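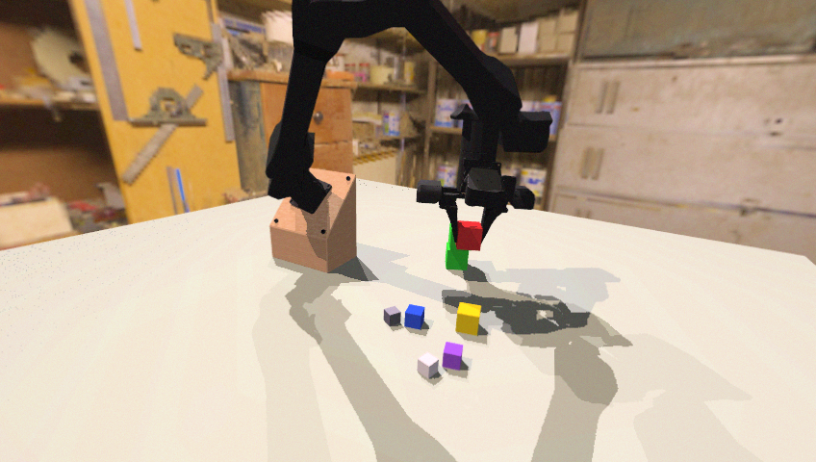
Kelard opens its simulation lab to visitors

Thu 22 October

Kelard held an open afternoon at its Sutherland site this week, the first since the manipulation group moved there in July. Visitors from local manufacturers and two colleges watched a simulated arm sort and stack coloured cubes, and were then given time at the workstations to run the task themselves.

The demonstration ran in Plultura, the simulator Kelard uses to train and test its control software before anything is tried on hardware. The arm was asked to pick up a named cube and place it on the green block. Block positions, lighting and table finish were changed between trials, and the same controller was used throughout.

Valentin Barbu, who leads the group, told visitors that background clutter is kept in the rendering on purpose. A controller trained against a plain grey wall tends to fail when it is moved to a working shop, he said, and shelves, tools and paint cans are cheap to add. Shadows from the arm are treated the same way – they darken part of the table and change the apparent colour of the cubes at the moment the gripper closes.

Barbu also spoke about failure cases. The most common is a grasp that starts slightly off centre, which turns the cube between the fingers and leaves it crooked at release. Contact between an upper link and an object on the table is logged as a separate fault, even when the cube is placed correctly. The group keeps a set of 1758 recorded trials for regression testing and reruns all of it after each change to the planner.

Visitors worked in 20-minute sessions at 11 workstations. Most of the questions concerned friction settings and how closely simulated grip force matches the real gripper. Barbu said the match is good for rigid cubes and poor for anything soft, and that soft parts are not covered by the present program.

Grekia, which supplies the computing equipment for the lab, had staff on hand to answer questions about rendering time. A set of 900 trials from the simulator will be released to the participating colleges, with the task files and a short set-up guide. Requests for access should go to the Sutherland front office.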